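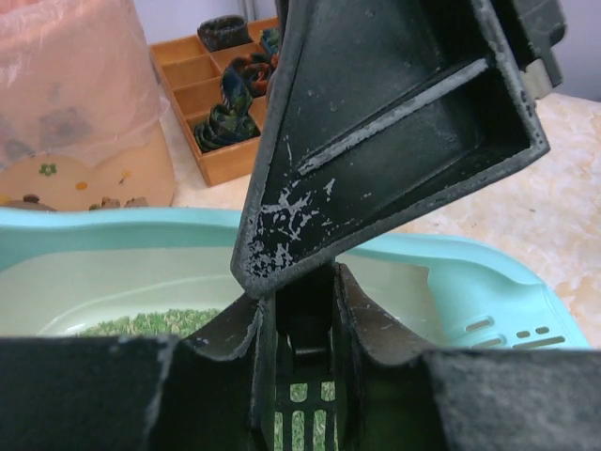 Section 3. Setting up your public profile

Search the guide Enter a keyword Go

By now you've got a Peltell login and you've clicked the link in the welcome email. Good! The next part is where I got stuck for a whole evening when I moved my own work history over, so I'll go slowly.

1. Open Settings and pick Public Profile. The switch at the top is off by default. Leave it off for now.

2. Type your name the way you'd sign a cover letter. If your diploma says something else, put that version in the Also Known As box (employers can search both).

3. Write your headline. You get 75 characters and the counter includes spaces. Mine says "Night-shift dispatcher moving into logistics planning" and it took me more tries than I'd like to admit.

Note: the headline can't be blank. Peltell fills it with "New Member" if you skip it, and that's what shows up in search results.

4. Add your courses. If your school uses Kevell, press Import and log in with your student account, then wait. My list had 24 courses on it and came through in one go, with two of the titles chopped short. You can fix titles by hand, but grades are locked.
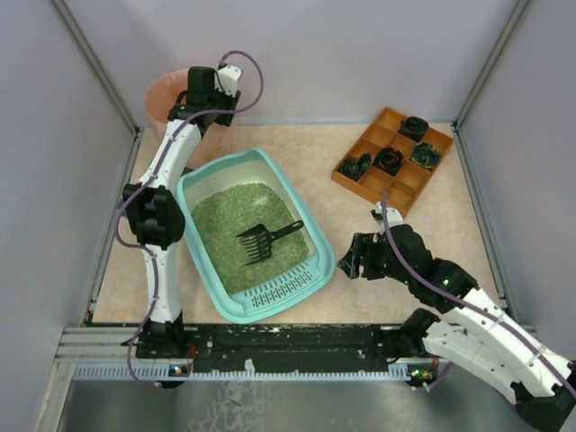
One reader wrote to me that her import kept stopping at 91 percent, and that logging out of Kevell in her other browser tab got it moving again. I tried the same thing on my old laptop and yep, it went right through, so try that before you write to support.

5. Attach your work samples. PDFs and links both work. I'd start with three or four pieces you could talk about for five minutes without notes – a report, a lesson plan, a spreadsheet you built, whatever fits the job you're after.

Caution: take out customer names and prices before you upload anything from a past employer. Deleting a file later removes it from your profile, but anyone who already downloaded it still has their copy.

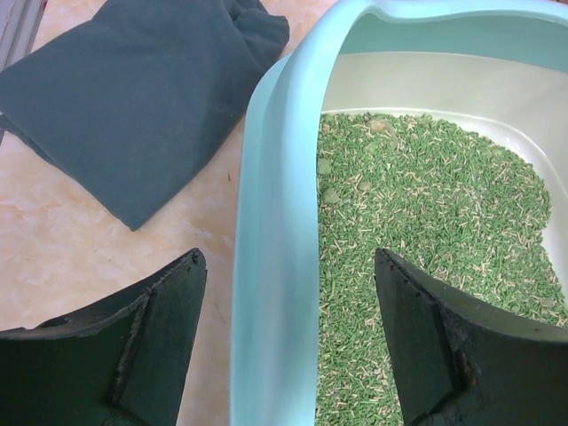

6. Put the samples in order by dragging the little handle on the left. The first one gets the big thumbnail. On a phone the handle is tiny, so I do this part at a desk.

7. Ask for a reference. Press Invite, enter the person's email and add a line of your own above the form letter, please! The form letter is pretty stiff. Invites run out after a month, and December ones tend to sit unread, so send those again once the holidays are over.

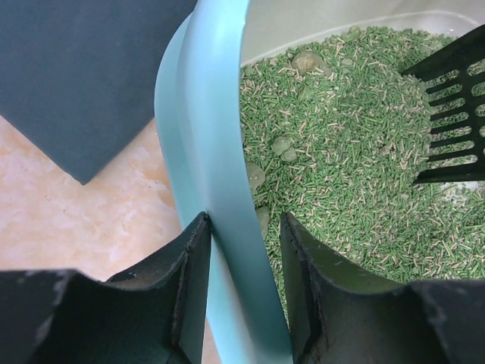 8. Check the completeness score. Mine stuck at 87 for ages and I finally left it alone, as the missing points were for a video introduction I didn't want to make.

9. Press Preview As Employer and read the whole page out loud. Then go back to Public Profile and flip the switch on.

Note: if you also post your resume on Trudgate, paste your new profile address there under Links. The two sites don't sync, so a changed job title has to be changed in both places.

Section 4 covers who can message you and how to turn off the weekly job emails.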